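Jollow slipper kit – making up guide
Part 2: Soling and stitching

Sep 18, 2022

You should have your uppers cut and punched by now. If you're still hunting for the heel tab, check inside your sleeve – I found mine there. I made my last pair in grey felt with Stikley leather soles, and these are the steps as I do them at my own kitchen table.

1. Lay both soles rough side up and draw round them on the insole felt. Mark left and right straight away, in pencil.

2. Cut the insoles just inside the line. They want to sit snugly, and a big one will ruck up under your toes.

3. Spread a thin coat of glue on the sole and on the felt. Leave both until they're tacky, then press together from the heel forwards.

CAUTION: open a window! The glue in the kit is strong stuff and I gave myself a rotten headache the first time.

4. Put something heavy on top and go and do something else for 22 minutes. (I set the oven timer.)

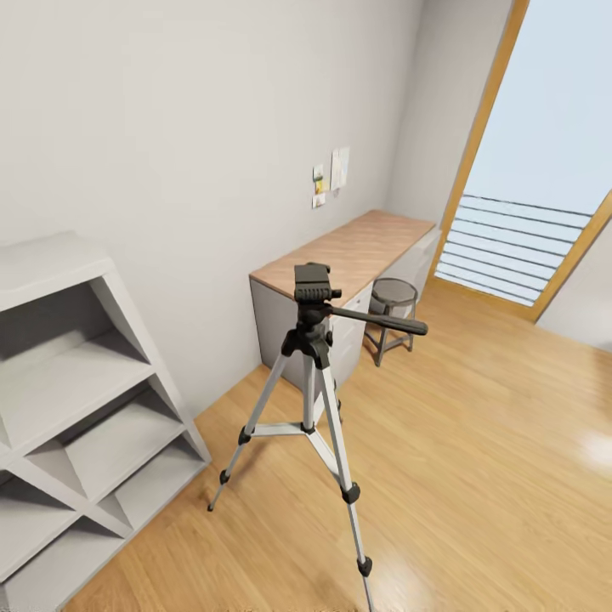

Tripod with its pan handle out to the right.

5. Thread your needle with waxed thread, four times the length of the sole edge. It looks far too much but you'll use it.

6. Start at the inside arch, where a knot won't rub, and saddle stitch round towards the toe. Pull each stitch firm before you move on.

NOTE: felt stretches as you go. Clip the upper at toe and heel before you start, and if you've got spare at the end, ease it in over the last few holes – don't cut it off.

7. Finish with two back stitches and trim the ends close. Tap the seam flat with a small hammer.

Sizes run a bit generous. Between sizes, go down, unless you wear thick socks from November onwards like me.

Search patterns and kits... Go

Shares 22 | Comments 2

Catherine Aitken
Worked a treat, but my thread snapped at the toe on both slippers. Is the Sleiman thread any better?

heeltab
I switched to it and it's held so far. Wax it twice!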